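Waiting Times in the Student Canteen in Clarnau
Project report by Ľubica Hrnčiar
January 26, 2022

The aim of my project was to learn why the students of our school wait so long for lunch, and if a different timetable could help. In November I gave a short questionnaire to 300 students and I got 292 of them back. I also stood near the entrance for 13 lunch breaks and wrote down the time when each tenth person joined the line and when the same person got the tray.

Most answers said that the worst time is directly after the fifth lesson. My own notes show the same. On the busiest day, 134 students came in the first part of the break, and the line reached the stairs.

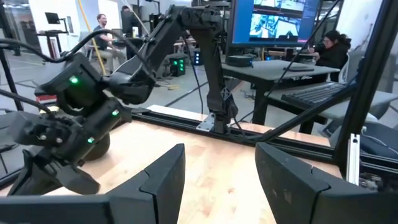

The second question was about the menu. Many students choose the dish only when they stand at the counter, and this makes the line slower. Students who ordered one day before were served faster - but few of them knew that ordering is possible.

I propose that the lower classes eat one lesson earlier, and that the menu hangs also in the corridor. I did not measure how long students sit at the tables, so this part remains open.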